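Products > Simulation and Evaluation > Tranine Task Suite

Tranine Task Suite for Two-Arm Manipulation

Tranine is a licensed library of household manipulation tasks for research groups that train and assess robot control policies in simulation. It is developed by Verkance and supplied with the evaluation protocol set out in our technical report by Lionel Lecomte and Hiếu Đào.

The protocol scores each rollout in two stages. A policy is first assessed on its approach to the target, then on the completed task. Reporting the stages separately allows a laboratory to tell a fault in perception from a fault in grasping — a distinction that a single success rate conceals. 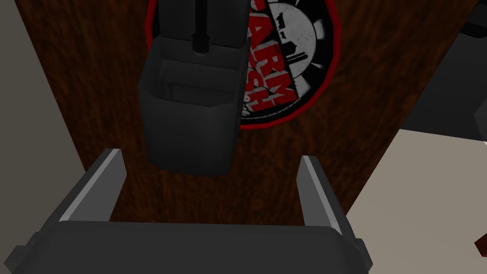 Approach scoring relies on the wrist view alone. The centre of the opening between the fingers is compared with the centre of the target at the moment the policy commits to a grasp. Targets may be placed in front of printed material, as with the dark grey object standing before the red-rimmed placard on the wood-grain tabletop, so that sensitivity to strong colour and lettering behind the target can be measured. Placement, lighting and surface texture are set in a plain text file and may be fixed or varied between rollouts.

The reference results cover 3,297 rollouts across 40 room layouts. Policies trained with varied backgrounds kept most of their approach score when the background was changed at test time. Policies trained on a single background did not, although their completion scores in the original layout were similar.
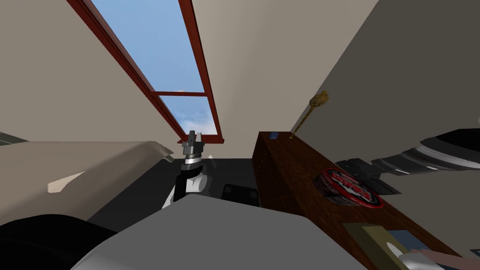 Both arms are logged on a common clock, including during tasks in which only one arm is required. Unneeded movement of the idle arm is recorded as a separate measure and does not reduce the task score.

Each licence includes 8 task families, the scoring software and 2 baseline policies. Academic licences are issued to the laboratory and may be used by enrolled students. Requests for a trial licence should state the robot model and the simulator version in use.

Related items
Montes Scene Editor
Brotamden Rollout Viewer
Tranine Scoring Guide
Verkance Academic Licensing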